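October, bench notes, resonator banjo no. 6 (the Detalau order)

Head tension first. Came in at 9:40, room a bit drier than last week. Head had settled overnight and the pitch at center had dropped. Brought all the hooks up an eighth turn in a star pattern, then went round again with the drum dial and evened out the two low spots near the tailpiece. Tap tone is now G sharp with the strings damped. I would have stopped at G, but the player wants it bright for single-mic work and asked for it in writing.

Tone ring still rocks on the rim. Chalked the seat, pressed the ring down by hand, turned it and lifted it. Chalk transfer on two patches only, neither of them under the neck. Took the high spots down with 500 paper on the flat block, chalked again, repeated until the mark ran most of the way round. Not perfect. A ring that drops on under its own weight is what I am after, and it still wants a light push on the side opposite the neck.

Neck fit next. The heel gap shows a sliver of light at the bottom when the lower coordinator rod is snug. Backing the rod off closes the gap and raises the action more than I like. Left the rod alone and took a few strokes off the upper part of the heel cut. Checked with feeler stock. Gap gone, action at the twelfth fret slightly under the drawing. 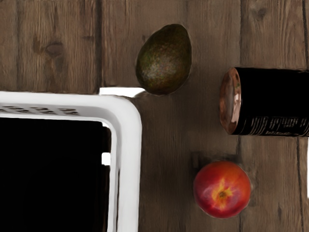

Idris Prydderch disagrees about the ring. His view is that a slightly tight fit does no harm so long as it is even, and that sanding for a drop-on fit takes off wood we will want back in the winter when the rim shrinks. He would stop now, string it, and listen before touching the seat again.

Fair point on the winter. Strung it with the medium set and played it for 20 minutes. Third string is strong up to the tenth fret and then goes thin. Fourth is fine. Swapped the bridge for the Prusteck blank, thinned at the top, and the third came back some way but the fifth got harsh. Went back to the first bridge and moved it a hair toward the tailpiece. Better intonation, same thin spot.

Recorded both bridges at the same distance, same picks, into the Prito preamp. There is a dip near 1000 Hz on the first bridge that the second does not have. I do not trust it yet. One take each is not enough, and my right hand was wandering.

To do:
Second set of takes, both bridges, pick position marked on the head with tape.
Ask Tien-fu Kwan for the spare Gautam tailpiece, the short one.
Recheck head pitch in the morning before touching any hooks.
Leave the ring seat as is until then.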